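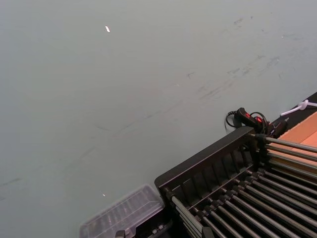 ## September, after supper

The table is clear! Or as clear as it's going to get while the black rack still lives on one corner of it, with the plastic box tucked up against its front. But there is a big wide stretch of that pale gray-green again, and I had forgotten how much I like the color. It's like the inside of a pear, or an old hospital hallway, depending on the light. I went back in twice after supper just to stand there and look at it.

I started at nine this morning with the idea that I'd be done by lunch. Ha. At lunch I was sitting on the floor with a shoebox of buttons, sorting the ones with two holes from the ones with four, and I can't tell you why. I have never once in my life needed to know how many holes a button had until it was already in my hand. They all went back in the same shoebox in the end.

The pile on the table went deep. On top was mail, mostly the kind with a window. Under the mail was wrapping paper from Asabe's shower (I saved it because it had foxes on it, and I still love it, so it's rolled up in the closet now with a rubber band). Under the paper was the 1000 piece puzzle of the harbor that Refugio and I gave up on in the spring. We'd done all of the boats and none of the sky. I had a cookie sheet over it the whole time with more stuff stacked on the cookie sheet, so technically it was protected. I broke it up today and I thought I would feel bad and I felt GREAT. The boats came apart in big floppy chunks and I got to crumble them. Back in the box, lid on, and it goes to Viera, who has the patience for sky.

Then it was down to the actual table and I got out the Serkano paste, the stuff in the orange tub. Marichka swears by it for her stove. I worked it in with a damp rag in little circles the way she showed me and let it sit while I had coffee. Some of the gray came right up. A lot of it did not. There's still a whole band of scratches running on the diagonal, with rubbed streaks mixed in, and some curved marks that are softer and look like somebody swept an arm across. I did those circles until my wrist ached and then decided I'm fond of them. A matte top is never going to look like glass anyway. It looks like a table where people do things.

I paid 70 dollars for it from the school sale in Cavden, and that was with Refugio carrying one end to the truck. Best 70 dollars I've spent on anything with a flat top. It has followed me through three apartments. In the Plurkadgate place it was the kitchen table and the ironing board and, for one very long winter, my whole office. I wrote the first draft of the bread class handouts on it with my coat on.

### The rack

Still undecided about the rack. I love looking at it, is the trouble. All those long gray rods lined up in their black sockets, one bank of them above the other, and when the lamp hits them every single one gets a thin bright line down its back. The front has little slots in a row under the rim, like the grille on an old radio. Dust gets in there like you wouldn't believe. I went along the slots with a dry paintbrush, one at a time, and then along the rods with a sock on my hand (the sock was the best tool of the day, I should have thought of it hours earlier). Slide down, slide back, next one. There's a rhythm to it. I had the radio on and I was doing a rod per line of the song, more or less, until they changed to a slow one and I got bored and sped up.

It is big, though. It takes up a whole corner and then some, and it sits crooked to the edge no matter what I do. I turned it square before supper and it looked wrong. Turned it back, and it looked right. So it stays at an angle until I have a better idea. Marichka thinks the floor by the window. I think if it goes on the floor I'll walk into it in the dark by the end of the week.

The clear box stays next to it, on the left. I tried it on the shelf and I tried it on the sill, and then I set it back down right up against the front of the rack and it looked like it had come home. I like that it's see-through. I've had it with mystery boxes. Everything that came out of unit 637 when I finally closed that out was in brown cardboard with the word MISC on it in my own handwriting, and I've been opening those one by one ever since like the worst advent calendar in the world. With clear plastic you at least get shapes. The lid has little ridges that are nice to run a thumbnail over. I did that for a while on the phone with Marichka and she asked what the noise was.

### Other things from today

* Found: the good scissors, the tape measure, one earring (the green one, hooray), a library card that expired before I moved here, and the recipe for Asabe's groundnut stew that I told her I never lost.
* Threw out: four pens, a candle that had melted into a sort of bowl, all of the envelopes with windows after opening every one of them. Nothing scary. One was a coupon for Magaña's and it's still good!
* Could not throw out: the button shoebox. The fox paper. A key.

The key bothers me. It's small and it doesn't go to anything I own. I tried it in the desk, the bike lock, the little suitcase. I hung it on the nail by the door so I can be bothered by it daily.

Refugio came by at four with plums and stood in the doorway and said "whoa, there's a table in here," which made the whole day worth it. He wanted to put the plums down on it and I wouldn't let him. I made him hold the bag! He held it for a good ten minutes while I showed him the scratches that came out (you can't really show someone a scratch that isn't there, but he nodded a lot). He thinks the diagonal ones are from when we dragged the sewing machine across in the last move. I say they were there when I bought it. We'll never settle it and I don't want to.

He also spotted two white flecks I missed, tiny ones, one up near the middle and one closer to the plastic box. I had been over that top with paste, a rag, a dry towel and my own sleeve. I have no idea where they came from. I'm leaving them for tomorrow so I have an easy win to start with.

### Tomorrow

What I want to use it for first is cutting out the curtains. I've had the fabric since June and it needs one long flat place, and I now have one long flat place. If I start at the far edge and fold toward me I think I can do a full panel without touching the rack. Viera is lending me her pattern weights, and I'll hand over the puzzle when she comes, so that's a fair swap. I want to get both panels pinned before I lose the daylight in there, and then I'd like to try plum jam with Refugio's plums, in the kitchen, nowhere near the fabric.

My shoulders are sore in a way I'm pretty proud of. My hands smell like orange paste even after two washes and a shower. I left the lamp on in the workroom and I'm going in once more to turn it off, and if I happen to look at the table on the way, fine.

Need: thread (cream), a new rag, jar lids. Call Asabe about the stew and confess.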